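The ferry to Bosberg left at first light, and by the time Matvii Hutsuliak had found his other boot it was already a smudge beyond the harbour wall.

"There's another," said his grandfather, who was delighted. Hnat Hutsuliak loved a missed ferry. It meant a whole morning in Dresport with nothing to carry, and Dresport in the mornings was the best place he knew. There was the bakery with the blue awning! There were the herring boats coming in, and the gulls going mad over them, and the old bell at the customs house that rang a bit flat and always had.

"We were meant to be there for the tuning," Matvii said.

"We'll be there for the singing. Tuning is only singing with worse manners."

They bought two poppy-seed rolls each and ate them on the steps by the water. Hnat had his best waistcoat on, the green one, and in the pocket of it was the song, folded up so many times that the paper had gone soft as cloth. He had sung it at Bosberg every summer for 40 years. It had 5 verses if you sang it the short way, and if you sang it the long way, with the miller's wife and the drowned bell and all the business with the geese, it went on until the candles were low and people had to be woken for the chorus.

This year he meant to sing it the long way. The trouble was that he had lost the geese.

"Not lost," he said, when Matvii brought it up again. "Mislaid. They were there in April. I sang them to the cat."

"Then sing them to me."

Hnat opened his mouth, and out came the miller's wife, lovely as anything, walking down to the weir with her lantern. She reached the bank. She lifted the lantern up. And then he stopped, and looked out at the boats, and hummed a little, and took another bite of his roll.

"Vira Horobets will have them," he said with his mouth full. "Vira has everything."

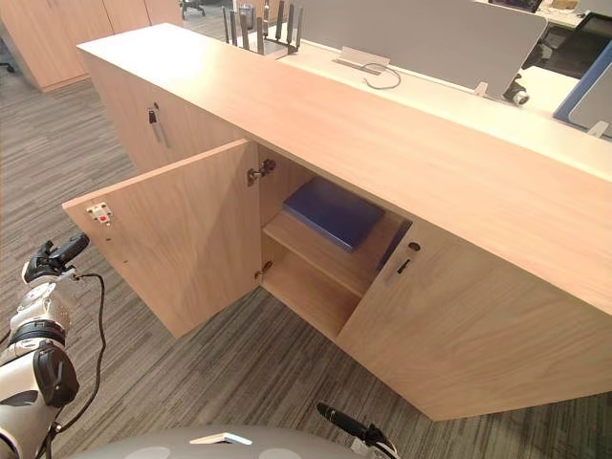 So up the hill they went, past the chandler's and the Omonico, where the waiters were putting out chairs, and up the 193 steps of Holovko Lane, which Matvii had counted when he was small and would never be able to stop knowing. Hnat sang the whole way. He sang to a woman beating a rug, and she sang the next line back at him! Then a boy leaning from a window got the tune wrong in such a cheerful way that Hnat had to stand still and learn it.

Vira was in her garden, tying up beans.

"The geese," said Hnat, puffing.

"Which geese? The ones who steal the clapper, or the ones who bring it back?"

He stared at her. "They bring it back?"

"Of course they bring it back. How else does it ring at the end?"

"In mine it rings by itself. Under the water."

"Stepan Kravets sang it like that," said Vira, "and Stepan learned it from a man who was asleep for half of it." But she put down her twine and wiped her hands, and she sang it for them, there between the bean rows, in a voice like a good door opening. The geese came over the weir in the dark. They quarrelled and they dropped the clapper twice. One of them made a speech. Matvii had never heard any of it before and he laughed until he had to hold on to a bean pole, and when he looked round, his grandfather was crying and beating time on his knee with the last of the roll.

"Again," said Hnat. "Oh, again, from the speech."

She sang it again. The second time he came in underneath her, a little behind, feeling for the words, and the third time Matvii did too.

Down in the harbour the flat bell rang for the next ferry.

"Grandad," said Matvii.

"There's another," said Hnat, and waved at Vira to go on.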